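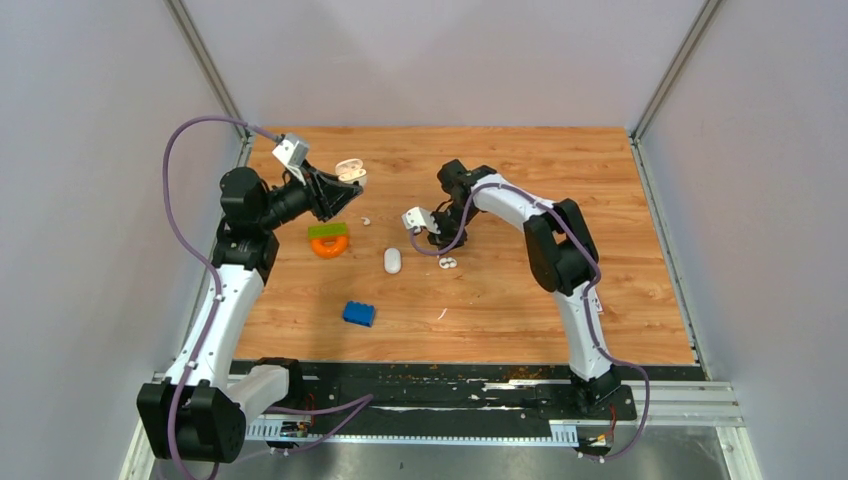 Tidy-the-desk task, both arms, lid of the case up, earbuds still on the table.

May, 4 pm, Lulholm bench

Went back to the earbuds. The rest of the clutter (mouse, green block, orange ring, blue brick) is there so the policy has something to ignore, and mostly it does. On one run it took a strong interest in the brick. I let it finish out of curiosity and it put the brick down again 8 cm further off, which I suppose is a kind of housekeeping.

Task as written on the Rebane sheet: left arm steadies the case, right arm picks up one bud, seats it, picks up the other, seats it, left arm shuts the lid. My niece does this without looking while arguing about something else.

Data so far: 496 teleop demos, against the 1000 we promised Skallavmont by the end of the month. I am the bottleneck. After an hour on the leader arms my wrists go and the demos get sloppy, and then the policy learns to be sloppy - very faithfully, I'll give it that.

Today's count: 4 full successes before lunch, none after. Nothing changed that I know of. Blinds, maybe. Check whether anybody touched exposure.

Failure modes, in order of how much they annoy me:

Right gripper closes on both buds at once when they lie side by side. It then carries the pair to the case like a man bringing in all the groceries in one trip, and drops one.

Bud goes in backwards. It looks fine from overhead, lid won't shut, left arm keeps pushing. Stopped it by hand twice. Need a current limit on that wrist before we are buying cases in bulk.

Left arm nudges the case toward the back wall while "steadying" it, and the right arm ends up at full stretch.

Tried spacing the buds farther apart at reset. Big improvement, also cheating. Put them back close together.

Cable note: the purple one on the left is looping out wide again. Wants a clip higher up the link. Same on the right by the base, less urgent.

Grurkico want to know if this could clear a kitchen table by fall. Wrote back that it can clear a kitchen table of one earbud, given patience. They asked for a number. Will send the morning's number and the afternoon's number and let them pick.

Still to do
- wipe the crumbs off the mounting strip
- pick the white scraps off the tabletop before the next batch
- relabel the afternoon demos, drop the ones where I sneezed
- try a slower approach over the buds, half speed for the last stretch
- ask for softer fingertips, third request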